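Home › Help Desk › Closed Tickets › Album plays out of order, one song plays twice

Ticket status: Closed (mostly)
Category: Library / Playback
Product: Zesness desktop player
Priority set by customer: Urgent
Priority set by support: Low

Original report

I bought the remastered Flurnell box set as a download. It is 53 tracks of loud seventies-style guitar rock, and I have waited a long time to hear it without the sound of my old cassette dying in the background. Your player has other plans.

Disc one starts with track 1. Fine. Then it goes to track 10, then 11, then 12, and so on up to the last one, and only then does it remember there was a track 2. The second song on that record is the one that comes crashing in before the first has finished ringing. Putting a drum solo between them is a choice I would not have made.

Also, "Janeck" plays twice in a row. It is a slow song. Once is enough.

I have restarted the player. I have restarted the computer. I have not restarted the band, who broke up.

Support, first reply

Thank you for contacting Zesness support. Please try the following and let us know how you get on:

Quit the player and open it again.
Check that your speakers are connected.
Make sure shuffle is off.

Customer

Shuffle is off. If shuffle were on I would expect variety, and what I get is the same wrong order every time. The speakers are connected, which is how I know about the drum solo.

Support

Understood, and sorry about the speaker line, it's in the template. Could you tell us where the files came from, and what the names look like in the folder? Please also open Library > Track Info on any two songs from disc one and copy what's in the Track, Disc and Album Artist boxes.

Customer

Files came from the Hassanpour download store. Names look like this:

1 Opening Up.flac
10 Long Way Down.flac
11 Rain on the Van.flac
2 Hammer Street.flac

Track box: empty on both. Disc box: says "Disc One" in words. Album Artist: "Flurnell" on one and "Flurnell " on the other. I had to stare at that for a while before I saw the space at the end.

Support

That explains most of it. With no track number in the file, the player falls back to sorting by file name, and it compares names one character at a time. So 10 comes before 2. The Disc box only accepts a number, so "Disc One" is read as nothing at all. The extra space makes the player think there are two bands, one called Flurnell and one called Flurnell with a bit of air after it.

To fix the order:

1. Close the player and make a copy of the folder somewhere safe.
2. Open the player, select all the songs on disc one, and choose Edit > Number Tracks from File Name.
3. With the same songs selected, type 1 in the Disc box and retype the Album Artist with no space. Save.
4. Repeat for the other discs, changing the disc number each time.
5. Choose Library > Rebuild. Leave it alone until the bar is finished.

There are 4 discs in your set, so this should take a few minutes.

Customer

It took from after lunch until 5:40 p.m. The rebuild bar went to 99 percent and sat there like a support act that has been told it has five more minutes. I assume that is the large part of the job.

Good news: disc one is in order. "Hammer Street" comes crashing in where it should and I frightened the dog.

Bad news: disc two is now also called disc one. That part may have been me. I fixed it.

Worse news: "Janeck" still plays twice, and my library now says I own 243 albums. I own 114. I'd be happy to have the others if you know what they are.

Support

The bar sticking at 99 is known and it's on our list. It has been on our list a while.

The extra albums are most likely old entries that the rebuild left behind. Go to Library > Show Missing, select everything with a gray question mark, and choose Forget. This removes the entry only and won't touch any files.

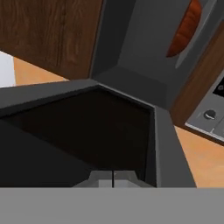

For the double song, please sort the folder by size and see whether there are two copies of "Janeck" that are close in size. Some box sets carry an album version and a single version, and stores aren't always careful with the names.

Customer

There are two. One is slightly smaller and fades out early. So the player was right, and it was playing both because both are there. I've listened to them back to back now, on purpose this time, and the single version leaves out the second guitar break. I can see why they'd do that for radio and I still think somebody should have been spoken to.

I renamed the short one "Janeck (single)" and moved it to the end of disc four with the other leftovers. Missing entries are forgotten. Album count is back to 114.

One last thing. Gaps. There is a tiny silence between the first two songs, about the length of a blink, and on that record there must not be.

Support

Settings > Playback > Gapless. It's off by default.

Customer

Why is it off by default?

Support

I've asked. On older versions it made some podcasts skip their first word. I'll pass your note to the player team along with the one about the 99 percent bar. Can I close this one?

Customer

Gapless works. You can close it. Please change the priority back to Urgent first, for the record.

Support

Closed Wednesday. Priority left at Low.

Related tickets

Live album has applause as a separate track
Cover art shows the wrong band for every album
Volume drops when I open the lyrics window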